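Can a machine tidy up hair things yet?

Posted in Home Help > Gadgets and Automation

I have two girls and one dressing table, and every night in our house ends with me sorting bobbles, clips and bracelets back into their bin. We bought a Hikoseo robot vacuum in May and I love it dearly, but it eats hair ties. So now I'm wondering whether there's anything a normal family can buy that would pick up the small stuff and put it away. I don't mind if it's slow! It could have the whole night for all I care.
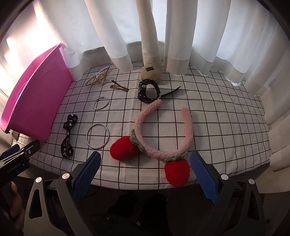 The sort of thing I mean: strawberry headband, clips, bracelets, pompom and the pink bin.

I'd be happy with something that only did the hair clips, to be fair. Has anyone tried one, or am I dreaming?

clothespeg_mum

Dreaming a little, I'm afraid, but it's a lovely dream. I spent a few years on the packing line at Truvport, where we had arms that could move the same box all day long and never grumble. Give them a mixed tray and it was another story. A bangle is probably your easiest one, as it's stiff and keeps its shape. A fabric hair tie is a different shape every time you drop it, and a fluffy pompom squashes as soon as you touch it. Then there's the claw clip with the little pearly beads - squeeze that in the wrong spot and it opens up on you. People are working on all of this and it's a good deal better than it was, but I wouldn't clear a space on the dresser yet. For now I'd put a shallow tray beside the bin and get the girls to drop everything in that before the vacuum goes round.

rivergum70

My neighbour paid $1,363 for a Jastico tabletop arm and it can stack cups. That's all I've seen it do. Save your money.

tinlid2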